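关于我们

Brasora是一家小型游艇与私人潜水器的托管和租赁公司，办公室和主码头都在Horen湾。我们替船东管船，也替客人安排出海。船东把船交给我们，不用的时候由我们保养、停放、出租；客人从我们这里租船，船长、船员、燃油、泊位和补给都由我们落实。

公司由Bendik Hovland和Gunnel Lundgren创办。Bendik以前在船厂做轮机调试，Gunnel做过多年的海事保险理赔。最早只有一条二手的木壳机动帆船，名叫Sinda，两个人轮流开，冬天自己刮船底。Sinda现在还在船队里，换过主机，重铺过甲板，每年六月第一个下水。

目前船队共有23条船，其中5条归公司所有，其余为船东委托。最小的一条是港内用的日间艇，最大的一条可以住十位客人，配专职厨师。船东分布在好几个国家，有的一年来住两个月，有的几年才来一次。无论来得多还是少，船都按同一份保养表走。

我们做什么

船舶托管。包括日常检查、发动机保养、船底清洁、冬季上架、证书续期和保险文件。船东每个月收到一份书面报告，写明做了哪些工作、换了哪些零件、花了多少钱，附发票。单笔支出超过2,000欧元的，先报价，船东书面同意后才动工。紧急抢修除外，但当天会通知船东。

包船出租。以周为单位，旺季从六月到九月，淡季可以按三天起租。价格表按船列出，船员工资和船上床品已含在内，燃油、港口费和食品另计，行程结束时按实际用量结算，预付款有余的退回客人账户。

潜水器业务。公司另有一台三座的观光潜水器，型号为Sarantis，随母船作业，只在白天、海况许可时下潜。每次下潜两位乘客加一位驾驶员，水下时间一般不超过一个小时。驾驶员须持有效证件，并在本公司完成规定次数的带教下潜后才能单独载客。乘客下潜前要填健康表，有耳压问题或近期做过手术的客人不能参加，费用全额退还。

买卖协助。我们不做船舶经纪，不收买卖佣金。船东想换船时，可以请我们陪同验船、试航和核对设备清单，按天收费。

船上的住宿和日常

客人上船前两周会收到一份问卷，问饮食习惯、过敏、睡眠偏好、有没有小孩，以及会不会游泳。厨师按问卷采购，船员按问卷铺床。带小孩的家庭可以要求加装护栏和网，免费，但要提前说，因为有的船需要从仓库调件。

床品、毛巾和毯子在岸上的洗衣房统一清洗，按船编号，不混用。夜里甲板上比白天凉得多，即使是盛夏，每位客人也会配一条厚毯。洗衣房设在码头后面的旧绳库里，旺季从早上六点开到晚上十点。

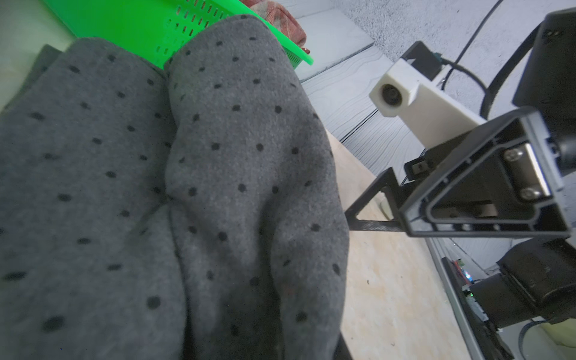
住过大船的客人在留言里写道：“我们一家订了两次。第一次觉得报价单太长，一页一页全是小项，第二次才明白长的好处，最后结账跟报价差得很少。建议把港口费的估算再写细一点，我们临时改了两个港，多出来的部分事先没有数。”

这条意见已经采纳。从本季起，报价单后面附一张港口费参考表，列出常去各港在旺季和淡季的每晚费用，按船长分档。临时改港时，船长会先把差额告诉客人，客人确认后再订泊位。

人员

公司全年雇员一些在岸上，一些在船上，旺季另招季节性船员。船长和轮机员都是长期合同，多数人固定在一条船上，这样设备的脾气有人熟悉，交接也少出差错。新船员先在港内培训，内容有消防、弃船、急救、缆绳操作和客舱服务，考核不过的不上船。

Gunnel负责合同、保险和客人投诉，写给公司的信件由她签收。Bendik负责技术和潜水器，每条新接手的船由他先验一遍，验船报告船东和公司各存一份。验下来不适合出租的船，我们只接托管，不接出租。

码头和仓库

主码头有固定泊位，带岸电和淡水，吃水较深的船停在外侧。冬季上架在室内船库进行，船库有除湿设备，桅杆单独存放。仓库里备有常用的滤芯、皮带、叶轮和阳极，不常用的零件按船东授权订购，到货后登记入库。船东可以把私人物品留在仓库，每条船有3个免费的储物柜，贵重物品请自行带走。

燃油由码头油站供应，我们不加价，也不指定船东必须在这里加油。

污水和垃圾

各船污水存入黑水舱，回港后抽排，不在湾内排放。船上不供应一次性塑料瓶装水，客舱里有玻璃瓶和过滤水。油漆和清洗剂的废料交有资质的单位处理，单据保存备查。

预订和取消

预订时付一半，开航前六周付清。开航前八周以上取消的，扣除手续费后退款；八周以内取消的，如果该周重新租出，退还已付款项减去差价；没有租出的，不退。因天气原因由船长决定不出海的日子，不另收燃油费，租金照计。潜水器因海况取消的，可以改期，也可以退款，由客人选。

我们建议客人自己购买旅行取消险。公司不代售保险，也不收保险公司的介绍费。

参观

想把船交给我们托管的船东，可以预约来看码头、船库和保养记录。参观安排在上午九点以后，由值班经理带领，全程两个小时左右。船上有客人时不开放登船。请穿软底鞋。

联系

一般咨询请填写本页的联系表，工作时间内回复。已经在船上的客人有急事，请直接找船长，或者拨打登船手册封底的值班电话，夜间有人接听。船东查询账目和报告，请登录船东页面，忘记密码的可以写信给Gunnel Lundgren，信中注明船名和泊位号。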